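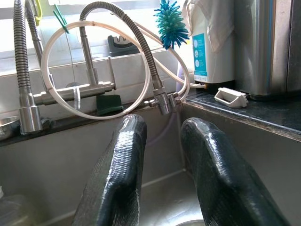 Tuesday, June

Kitchen end, sink and filter. The Lerness filter has been slow since the start of the month, and this morning I gave up waiting on the kettle and took the afternoon to go through the whole corner. The complaint on the whiteboard says "filter dead," but it still runs, just badly. Timed it into the measuring jug before touching anything: 226 seconds to fill to the top line. The tube is the first suspect. It goes in a wide loop over the faucet fittings, in front of some and behind others, before it heads right to the filter unit, and it's held up with a green clothespin and a little coiled plastic clip near the mixer. Anyone pulling the spray hose down is likely to drag on it.

Shut the feed at the valve and put a towel down. Took the tube off at the filter end. No grit in the fitting. Blew through the tube and it was clear, though stiffer than I expected. There is a flat spot a hand's width from the filter end where it has been bent and straightened more than once. Pinched it back to round with warm water and it went flat again as soon as it cooled. Cut that part off square with the tubing knife (the good one, in the Mercado tin, not the box cutter) and pushed the new end home. Tugged it, no movement.

Timed again with the old cartridge still in: 171 seconds. So the flat spot was part of it but the cartridge is the rest.

Cartridge. The sticker inside the housing says it went in last June, and the leaflet gives it 3000 liters or 12 months, whichever comes first. We don't meter it, so 12 months is what we go by, and it's due. There was one spare on the shelf over the paper towels. Housing was tight. The strap wrench slipped twice, got it with a rubber glove under the strap. Old cartridge was brown on the outside and had a faint smell. Wiped the housing out, put a little of the silicone grease on the O-ring, hand tight plus a quarter turn. Opened the valve slowly.

Flushed for ten minutes as the leaflet says. First water was gray with carbon, then cloudy with air, then clear. Timed at 98 seconds. Good enough. Taste is fine to me, but I'd like a second opinion from whoever makes the next pot of coffee.

Leak check at 3:30 and again at 4:45 with a dry paper towel around each joint. Dry both times. Would like someone to do it once more tomorrow morning before the kettle goes on, particularly at the filter end where I made the new cut.

Tube route: still a loop. I shortened it by the piece I cut off and no more. A shorter run would be neater, but then there is no slack for lifting the filter out to change the cartridge, and I don't want to find that out next June with a wet sleeve. What I would like is 4 proper stick-on clips along the tile so it stays clear of the spray hose altogether. Modita has them in white and in clear. Clear, I think. Until they come, leave the clothespin where it is.

Other things at the sink while I was there:

Descaled the spray head. Unscrewed the face, soaked it in vinegar in a mug for half an hour, brushed the holes with an old toothbrush. A few had been firing sideways. All straight now.

Mixer lever is slightly loose. Could not find the set screw without taking the cap off and did not want to scratch it. Small flat driver needed, the one that lives with the soldering things.

Drain runs well. Pulled a bread tie and some coffee grounds out of it.

Wiped the granite and dried it. The Valtum cleaner leaves streaks on the black if it isn't rinsed, so please use plain dish soap and a cloth there and keep the Valtum for the steel.

Green scourers: these are for the basin and pans only. They take the shine off chrome, so not on the faucets.

To order: two cartridges (one to hold, one for next time), 4 clear clips, spare O-ring for the housing, a meter of tube in case the new cut weeps.

New sticker is inside the housing door with this month on it. Crossed the note off the whiteboard.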